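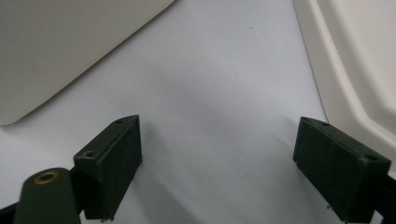 Re: Chapter 3 feedback, the ferry story

From: Orathai Klinhom
To: Mimlow writers list

Dear all,

Thank you for the comments on my chapter. I read them two times, once quickly and once with a pencil. I answer below the parts where I have a question.

> I like Visolari as a character but I don't believe she would take
> the night ferry with no luggage. She is so careful in chapter 2.
> Also, you have 18 pages before she meets Kuo. For me this is too
> long. I wanted him on the boat by page 10 at the latest.
>
> The dream at the start can go. We had three dreams in this group
> since August and I am tired of all of them, mine too.

About the luggage: you are right, and I am a little ashamed, because in my first version she had a suitcase. I took it out when I cut the scene at the ticket window. Now I think she can leave it at the station in Skolden and keep the locker key in her glove. Then she is still careful, but the reader knows she made a decision before she came to the boat. I also need the key later, when Kuo asks her to turn out her pockets. In the present version she has only a handkerchief there, and the whole page depends on a handkerchief.

About the 18 pages I am less sure. Kuo is in the story from the beginning, only Visolari doesn't know it. He is the man who coughs behind her in the line. Did anybody see this? If not, I must make the cough stronger, or give him some words to say.

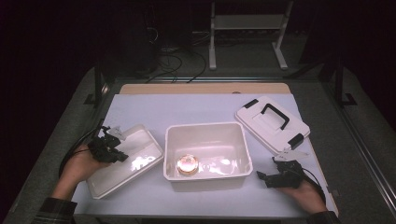
What I want to keep is the slow part with the engine noise and the soup. I worked on it longer than on any other part, and I know this is a bad reason. But when I read it aloud, it has a good rhythm, and after it the conversation on the deck is so short that I think the reader needs some quiet before it.

The dream is already gone. Now the chapter begins with the sentence "The last ferry had room for one more car, and she had no car." Please tell me if "room for" is correct or if I should say "space for." I hear both from people.

One more question, for those who write in past tense. When Visolari remembers her brother, I use "had" in every sentence: she had seen, he had told her, they had walked. It becomes very heavy after half a page. My old grammar book says it is necessary. In the novels I read, the author uses it one or two times and then goes back to simple past. Can I do the same, and how does the reader know when the memory is finished? I tried with an empty line, but then it looks like a new scene.

I cut 338 words this week, most of them adverbs and one complete uncle. The new version of chapter 3 will be in the shared folder tomorrow before noon. Please don't read the old one again. Chapter 4 is not ready, so if somebody wants to take my turn at the next meeting, I am happy to exchange.

Kind regards,
Orathai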